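Shade and Surface Temperature in Plestgate Market Square
Student project report
Elin Howells
Geography and Environment, second year
Submitted 29 August 2026

Summary
This project looked at how much difference shade makes to the surface temperature of a paved town square in summer. I took readings on four kinds of surface in Plestgate and compared them with readings from the smaller square at Turnulbridge, where more of the old trees are still standing. Shaded stone was cooler than sunlit stone at every visit. The type of paving mattered less than I expected when I wrote the proposal.

1. Background
Plestgate market square was repaved eight years ago. Before that it had a row of limes along the north side, which were taken out when the drains were replaced. Two people I spoke to on the stalls said the square had been harder to work in since then, and that some of them now pack up early in hot weather. The town plan mentions new planting but gives no dates.

Turnulbridge was chosen for comparison because it is close enough to reach on the same afternoon by bus and its paving is similar. It is not a perfect match. The square slopes toward the river and gets more wind.

2. Method
I marked 40 points in Plestgate with chalk and took a reading at each one using a handheld infrared thermometer borrowed from the department. The points covered pale granite slabs, dark granite setts, asphalt at the service road, and the grass strip by the library. At Turnulbridge I used the same spacing but had to leave out the asphalt, as there is none inside the square.

Readings were taken between one and three in the afternoon on dry days with little cloud. I held the thermometer at knee height and pointed it straight down. Air temperature came from a shaded thermometer fixed to a railing. On the second visit the chalk had been washed off and I had to measure the points out again from the Görtz bakery doorway, so there may be small errors in position after that.

In total I recorded 400 readings. I threw out one afternoon's set when cloud came over halfway through, which left 300 for the analysis.

3. Results
The dark setts were the hottest surface in full sun, followed by the asphalt. The pale slabs were cooler than both, but still too hot to keep a hand on comfortably. Grass was the coolest of the sunlit surfaces, though the strip was dry and yellow by the last visit and the gap had narrowed by then.

In shade the order stayed the same but the differences between surfaces almost closed. Awning shade was slightly less effective than tree shade. My guess is that the awnings heat up and pass some of that down, but I did not measure the undersides.

4. Building shade
Most of the shade in Plestgate now comes from buildings, mainly Fusden House on the south side. Its shadow covers a narrow band of paving in the early afternoon and moves off the stalls before three. I had planned to model this for the whole year and ran out of time.

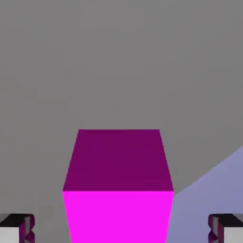

Figure 1. Simple 3D block, shown in magenta with a darker top face.

5. Limits
All readings come from one summer. The thermometer was not calibrated against a second instrument, and I used one emissivity setting throughout, which probably makes the grass figures less reliable than the stone. I would also have liked a set of evening readings, as the stallholders said the paving stays warm after they close.

6. Further work
If the project is continued, I would repeat the visits in October to see how much the lower sun changes the pattern. A fixed logger at two of the points would be better than walking round with a handheld one. The readings spreadsheet is with the department office and can be used by next year's group.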